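Week six of robotics club and I finally feel like I can write about it without sighing

So I promised back in April that I'd post more about the club, and then I posted zero times. Sorry! It's been a lot. We have two teams this year, Bako and Varo (the kids picked the names, don't ask me what they mean, I got four different answers), and both of them meet in the same room at the same time, which is loud in a way I had forgotten about over the summer.

The big change is that we dropped the line-following course. I know, I know. Some of you loved the line-following course. But we'd run it for years, the older kids could do it half asleep, and the new ones just copied the older ones' code. This season the theme is "set the table," and the whole thing is about picking stuff up and putting it down again without a disaster. A run is worth 100 points. You get 50 for moving the cup, and the rest comes from the saucer, the spoon and how neat it all looks at the end. The neatness part is judged by Korkor Agyeman, who teaches art across the hall and is a much tougher grader than I am.

Money-wise we're OK. We had $600 to start with and most of it went to motors and a decent power supply. I got the fasteners from a place called Dronov that sells odd lots, and they sent me a bag of screws that were all a tiny bit too long, so we spent one whole meeting making spacers. Two of the kids got really into it and now we have way more spacers than anyone could need – if you run a club and want some, email me!

Team Varo wanted to write code from day one. Team Bako wanted to do everything by hand first, and I let them, mostly to see what would happen. They've been practicing grabs with a hand-held gripper, just squeezing and lifting and talking about it, and I have to say their notes are terrific. One page is nothing but ways to come at a cup handle. Another page is titled "Saucers Are Evil."

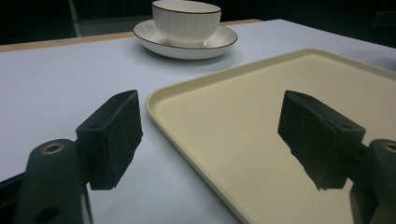 Grip pads have been our main topic for two meetings now, and I could go on about them for pages. We tried rubber bands, we tried the fingertips off a pair of dish gloves, we tried a cleaning sponge from a multipack of Clenex (great grip, way too squishy). The blocky black pads with the rough, foamy-looking face are the ones I keep coming back to, even though the right one has gotten pretty ragged along its lower edge. I want the kids to make a fresh set and test them side by side, 10 grabs each, and write down every drop.

Next meeting is all about saucers. They sit so low that there's hardly anything to get hold of, and Team Bako has a plan that involves tipping one up from the side, which makes me nervous, but it's their plan and I said yes. Team Varo is still arguing about whether the spoon should go first.

Oh, and we need more cups. Thrift store ones are perfect, matching or not. Drop them in the box outside my classroom any time before 4 and I'll love you forever.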